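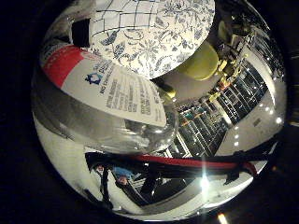
My husband asked me last week when I thought we'd have a robot that could put the groceries away, and I said "seven years," mostly because I was holding two bags and wanted him to take one. But I've been chewing on it ever since, and since half of you seem to be worrying about the same thing (I still get more mail about my dishwasher post than anything else I've ever written!), I figured I'd think out loud for a bit.

I spent 14 summers and a good many winters working in shops, the last of them a housewares store in Vonbridge that sold a little of everything. People imagine that job is the cash register. It's mostly picking things up and putting them down somewhere else. A customer carries a blue and white flowered dish halfway across the store, changes her mind, and leaves it next to the cartons and clear containers. Now you've got something heavy and slick sitting next to something light that crushes, and you have to pick each one up differently without even thinking about it. Your hands just know. I couldn't have written down the instructions for you if you'd paid me.

That's the part I don't think machines have yet. I've read what I can from the outfits working on it. Venditz has a nice long page about a store helper, and Solanki put out a video of an arm setting a table that I have watched more times than I'd like to admit. It's lovely to watch, and slow. The arm takes its time over each cup, and I kept wanting to reach in and finish the job – which I suppose is how my first manager felt about me.

Clear plastic is supposed to be especially hard for them. The light goes through it and bounces off it, and the camera has trouble telling where the edge is. I believe it, having walked into a glass door at the Fodier outlet with a full tray of coffees.

Now, floors I'll give them. Our little round vacuum cost $313 and it has earned every penny, even with the business of the bath mat. But a floor stays put and it's flat. A pantry shelf changes every time somebody gets hungry, and our store had 4,000 different items on the shelves when we did inventory, with new boxes every season that looked nothing like the old ones.

So do I want one? Oh, yes. If it could only put back what people leave in the wrong place, I'd have hired it on the spot, and I'd take it at home too, slow as you like, working away while I'm asleep. I'd keep the good dishes for myself a while longer, though.

I'm sticking with seven years for the groceries. He says four, and we've got a pie riding on it.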